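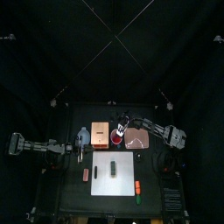 Week 4 notes: reorder points and safety stock

OK, so last week we got as far as average demand and I ran out of time before the good part. Picking up there.

Say you run the stockroom for Flasteck and you sell 25 boxes of filters a day. Your supplier, Satach, takes seven days to deliver. If you wait until the shelf is bare before ordering, you have a week of angry phone calls. So you order while there's still enough to carry you through the wait:

reorder point = daily demand x lead time
25 x 7 = 175

I had 173 on the slide in the morning section. That was my typo, please fix it in your copy (and thank you to the person who emailed!).

Now, that formula assumes every day is the same, and you've all worked retail, you know better. Some days you sell 10, some days 40. Safety stock is the extra you keep for the bad weeks. For this class we'll use the simple version:

safety stock = (max daily demand x max lead time) - (average daily demand x average lead time)

With a max of 40 a day and a max lead time of nine days, that's 360 - 175 = 185. Add it to the 175 and you reorder at 360. Yes, the average part cancels out. I love that somebody always spots this before I get to it.

Is 185 boxes a lot? Depends what it costs to keep them. Zaidi, the second case in your packet, holds 1000 units of a slow item and pays for the shelf space all year. Read that one before you decide more stock is always safer. We'll do the holding cost math together, so don't panic over the table at the back.

Homework: the Rurik problem. Yearly demand is 781 units, open 250 days a year, and the lead times are in the packet. Show your units, please, I'm begging you. Round the reorder point up, never down. Due 25/07/2025, on paper or by email.

The forecasting unit moves to September, so skip chapter six for now.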